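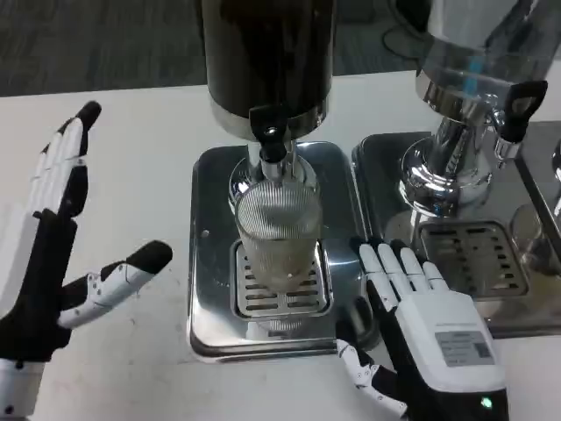

Switched from drip to espresso, is my grinder the problem?

Flosora12, August 2023
So I finally made the jump and my shots run way too fast. Watery, sour, gone in no time. I'm using the Skulell hand grinder I've had since college, beans are a medium roast from the grocery store. My husband says buy better beans, I say grinder. Who wins?

ojala_mornings
Grinder, sorry to him! The Skulell is fine for French press but the steps are too far apart for espresso. One click choked my machine and the next one gushed. I moved up to a Fladard and paid 582 for it (ouch) but I'd do it again. 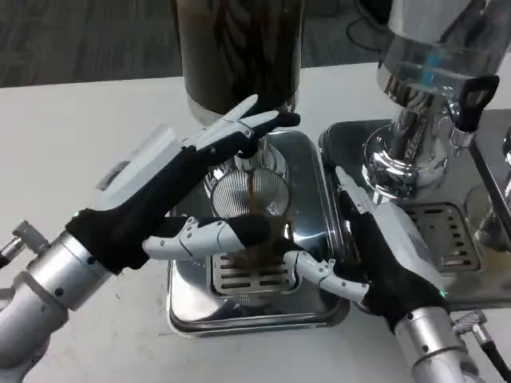
Rosario Villa
Disagree, and I've owned both. Grocery store beans can sit for months, and stale coffee runs fast no matter what you grind it with. Spend 12 bucks on a fresh bag before you spend 582 on anything.

ojala_mornings
Fresh beans help, sure, but they won't add settings between the clicks. I went through plenty of fresh bags before I gave up.

Flosora12
Ha, now he's reading over my shoulder looking smug. OK, fresh bag first - then I'll see how I feel about the Fladard. Do I need to change the dose too?
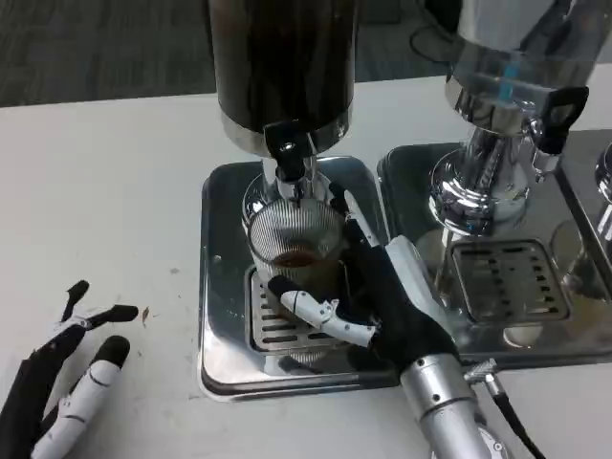 Coffee in a ribbed glass

Rosario Villa
Leave the dose alone for now. Change one thing at a time or you'll go nuts.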